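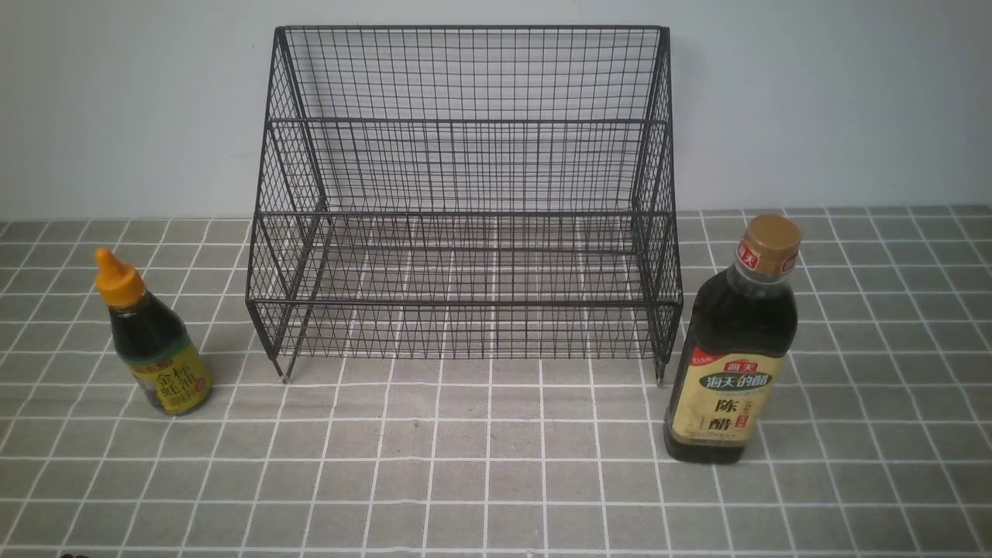

A two-tier wire rack of the type used in the shelf-stocking task, with two sauce and vinegar bottles.

Flallov suspends bottle-handling routine after grip fault at Purkside

November
Issued by the Flallov Press Office

Flallov has suspended the bottle-handling routine on its kitchen robots at the Purkside test site following a fault in which a gripper opened before a bottle had been set down. The bottle fell a short distance on to the worktop and then to the floor. It did not break. There were no injuries.

The fault took place shortly after 3 pm during a run of 522 placements on to wire racks. A review of the run records has since found 6 early releases in total, five of which had gone unreported because the bottle came to rest upright on the shelf. Flallov accepts that these should have been picked up sooner and has changed the way such runs are checked.

Early findings point to the contact reading at the fingertips. When a bottle brushed the front lip of a rack, the control software treated the touch as the shelf itself and gave the command to release. The fault has been repeated on the bench with racks supplied by Ingvarsson. The racks met their specification and no fault has been found with them.
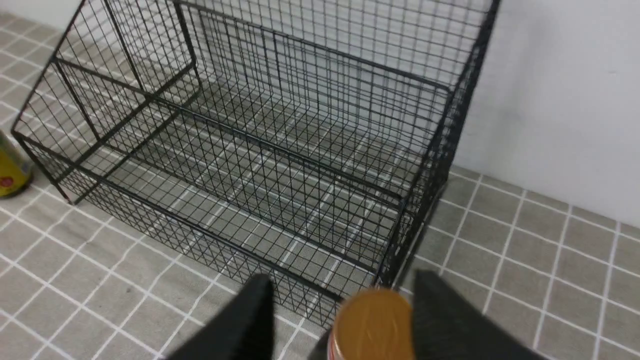
View from the wrist camera, with an orange cap between the gripper fingers and the rack behind.

Kondholm, which supplies the gripper, has been informed and is assisting with the inquiry. Its engineers have examined the unit from Purkside and report no mechanical damage.

The following measures are now in force at all Flallov sites:

Placement of bottles and jars by robot is stopped until further notice. Work with empty racks may continue at reduced speed.

Glass containers have been withdrawn from all tests.

Staff must remain at least 5 metres from a working arm unless the stop control is within reach.

A software change requiring a second reading of height before release is being tested. It will be judged on 20 full runs, each of which must be completed without an early release, before the routine is restored at Purkside. Other sites will follow only after a separate check of their equipment.

Customers taking part in home trials do not need to take any action, as the routine was not included in the version supplied to them. A full report will be published when the inquiry closes.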